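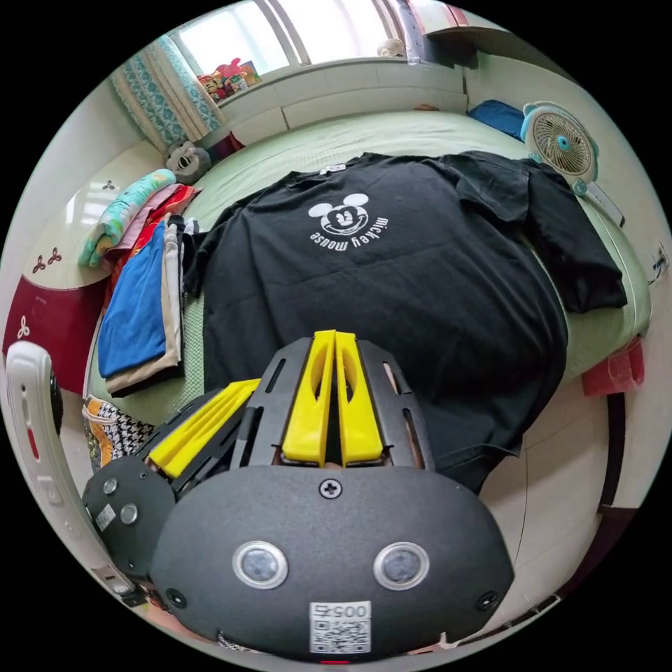
Stosness, May

Home Papers Sections Authors Contact
12 min read

4. Rules for recording folding work in lived-in rooms

I'll say up front that our first rulebook was a mess. It had grown by accident, one angry email at a time, until it filled more pages than the paper you're reading — and it still didn't say what counts as a finished fold. So for the Guvby protocol we threw it out and started over with a short list that people might really read before picking up the grippers.

4.1 Leave the room alone

The first rule is that you don't tidy. I used to be on the other side of this one (I like a clean background as much as the next person), but a policy that only ever sees bare surfaces is going to be in trouble the first time it meets somebody's bedroom. Toys on a windowsill stay where they are. Folded clothes can share the bed with whatever is being folded next, and so can pillows and plush animals. What we do ask is that the garment being worked on has enough flat space to be spread out in full, sleeves included, before the first grasp.

We make an exception for private stuff. Letters, medicine labels, family photos and screens get covered or moved before recording, and the person who lives there makes that call. The operator doesn't get a vote.

4.2 Say what "folded" means

Vullari, the annotation guide we borrowed from, scores a fold by how close the outline comes to a rectangle. That's fine for towels. T-shirts are harder, and we argued over them for most of a Sunday. Where we landed is pretty loose: the sleeves must be tucked in, the neckline may face any direction, and a rough rectangle passes. Print on the chest may end up whole, split or hidden. If you insist on a centered logo you're teaching shop display, and our users wanted something they could put in a drawer.

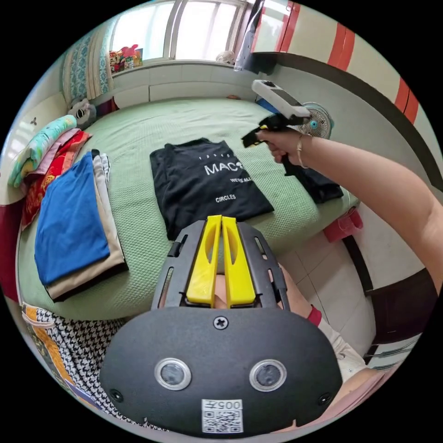
We also don't let anybody redo a fold off the record. If a corner slips, you fix it with the grippers while the recording runs, and the fix stays in. Harju, our checking script, flags any episode where a bare hand touches the garment after the start signal, and those go into a separate folder. We keep them, but they don't count toward the set.

4.3 Labels and pairing

Each gripper wears its number where its own camera can see it, and the left and right units of a pair are logged together. It sounds fussy, I know! But in our pilot we lost 171 episodes out of 3015 to swapped pairs, and every one of them looked perfectly good until we tried to line up the two streams. Now the operator reads both labels out loud before starting, and again after any break longer than 10 minutes. 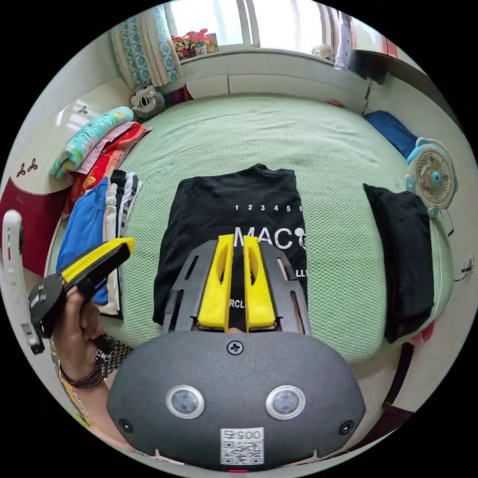 Figure 1. T-shirt folding on a bed, with two hand-held grippers in view and folded garments alongside.

Bracelets, bangles and long sleeves are allowed as long as they don't catch on the jaws. An earlier draft banned them, and we dropped the ban after operators told us they'd simply forget. The one clothing rule we kept is about loose cords and drawstrings, which have to be tied back or tucked in before the session opens. Section 5 covers what we do with episodes that break only one rule.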